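Search this site Search

Handout 3: Bin picking kits, the Fliller trial
Tutor: Lilla Virág

Fliller is sold as an add-on for an arm you already own. The price we were quoted is 3,025 euros, with 12 months of support. Read the quote before the seminar - fitting is charged separately. 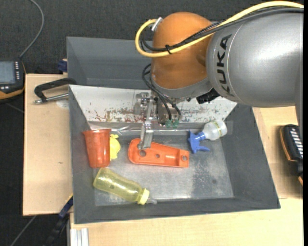 Mixed household items are a harder test than boxed parts, so note which shapes the supplier's figures cover. Bring one page of notes.

Shares 3 | Comments 0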